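Duangkaew moves cloth-handling demonstrations to two-arm remote control

Duangkaew has switched its fabric work from hand-guided teaching to remote control, the company said in a technical note released in September. The change applies to the two-arm tabletop cells at its Urthorpe site, where operators show the arms how to pick up, spread and put away soft goods. Recordings from those sessions are used to train the control policy in Clindine, the company's motion software.

Until this summer, the operator stood at the cell and moved the arms by hand with the motors in a low-resistance mode. The method is known as kinesthetic teaching and needs no extra hardware. It worked well enough for rigid parts, where one arm does most of the job and the other holds still. Cloth requires both arms to move together, and a person pushing two arms at once tends to lean over the work. The overhead camera then records sleeves and forearms that will be absent when the policy runs unattended.

Under the new setup, the operator sits at a separate desk and moves a pair of small leader arms, a unit the company calls Dano. The joints of each leader arm are read 100 times per second and sent as position targets to the matching arm in the cell. Trigger handles set the gripper opening. The operator works from a monitor that shows the same camera view the policy will receive, with no direct line of sight to the table.

"If the person can't do it from the camera view, we shouldn't expect the policy to," said Rogelio Mangubat, who runs the demonstration program. "We had good hand-guided recordings that contained decisions made from angles the camera never had."

The company tested the change over 191 recorded episodes with cloth bags and towels. Seven were thrown out, most of them for dropped communication between the desk and the cell. Episodes with long pauses were kept but labeled, so that the training step can shorten them or skip them.

Bag handling is the current focus. An episode begins with a bag on the table in an arbitrary heap. The operator uses one gripper to take a corner or a seam and raise it, and then brings the second arm in from the other side to find another grasp point. Once both grippers have hold, the bag can be stretched, laid flat, folded or carried to a basket, depending on the instruction given for that episode. The first grasp sets up everything that follows. A corner taken too shallow slips out under tension, and one taken too deep leaves a doubled layer that the second gripper cannot separate.

Mangubat said the grasp on the upper corner of the bag receives the most attention during operator training. New operators tend to close the gripper as soon as the fingers touch fabric. The written procedure now asks them to press lightly toward the table, close, lift a short distance and hold for one second before moving the second arm.
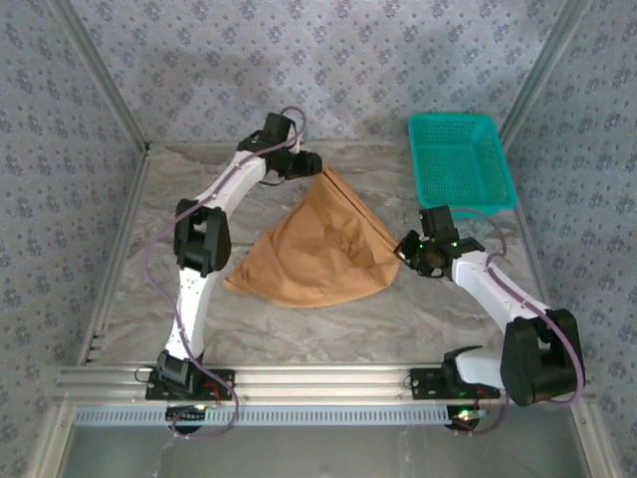
Equipment and calibration

The cells use two arms on a shared front rail, with the gripper cables run back along the links to the bases. Cable slack proved to be a problem in early remote sessions. An operator guiding an arm by hand feels a cable pull tight and backs off, while an operator at the desk feels nothing. Dano has no force feedback. Duangkaew added a motor current limit for each joint and a tone at the desk that rises in pitch as the limit is approached.

Leader and follower arms are aligned at the start of every shift. The operator parks both leader arms in a cradle, and the software compares their joint readings with those of the cell. A difference of more than 2 degrees on any joint blocks recording until the offset is reset. During motion, the followers trail the leaders slightly. The note gives no figure for the delay but says it is stored with each episode - both the commanded and the measured positions are kept, and the training step can use either one.

Hand guiding has not been dropped entirely. The company still uses it to set fixed poses, such as the rest position between episodes and the release point over a basket. Those poses are stored as joint angles and take a minute or two to teach. Mangubat said there was no benefit in using the desk for them.

Operator workload was the main complaint in the first weeks. Moving two leader arms with no support for the elbows is tiring, and recordings made late in a session showed more failed grasps. The desk has since been fitted with padded armrests and counterweights, and sessions are capped at 40 minutes with a break between blocks. Operators can also flag an episode as poor with a foot pedal right after it ends. Flagged episodes go to a second person for review.

The next release of Clindine will accept recordings from either method in one training set, with a field that identifies the source. Duangkaew plans to extend the bag work to drawstring and zippered types once the plain ones are finished. Those will need a new set of fingertips - the current ones are too wide to take hold of a zipper pull.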